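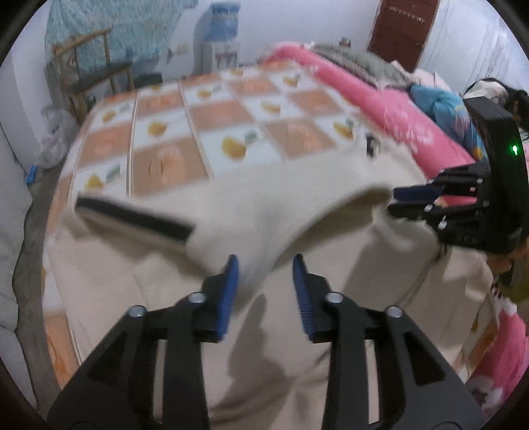

Why cloth, of all things? A reader of our club page asked us that in November, and added that a robot that can stack blocks already sounds like plenty for a student team. Fair question! Blocks keep their shape. A blanket changes shape every time you touch it, and we think that's what makes bedding such a fun problem.

Fulum Bedding Set - README

Fulum is the student robotics club at Cletley. This is our first shared dataset, and we're very happy to finally have it out the door. It covers bed-making jobs done with two hand-held grippers: spreading a cloth over a bed, lifting an edge, pulling out folds, and squaring up the corners. We recorded on real beds in real bedrooms, with quilts, chairs and everything else that lives in a room.

What's in it

3000 short clips from 16 rooms
2 gripper views per clip, synced
6 task labels: spread, lift, pinch, smooth, tuck, fold
A plain text note for each room listing the bedding used

Each task folder has its own index file. Start with "pinch" if you're new to this. The clips are short and you can get a small model training in one evening.

How we recorded

We worked in pairs where we could, one gripper on each side of the bed. The blue pads on the fingers are ridged, and that helped a lot with thin fabric. Pinch a fold from the middle and it comes up in a ridge - pinch too close to the hem and you tend to grab the quilt under it too. Both kinds of attempt are in the set, and the failed ones are marked "slip" or "double" in the index.

Known issues

The lens is very wide, so straight bed edges look curved. Calibration files are in the calib folder.
Fast moves blur the other gripper in some clips.
People show up at the sides of some views. Everyone agreed to be recorded.
Rooms 4 and 11 have swapped left and right labels. Fix coming in the next version!

Using it

Free for classes, clubs and research. We built our entry for the Mendico student challenge on it, and the loader script is called pathirana.py (named after our lab room, Pathirana Hall). Run it with the --small flag first to check your paths.

If you train something on this, please open an issue and show us. We'd love to see it, even if it only gets one corner straight.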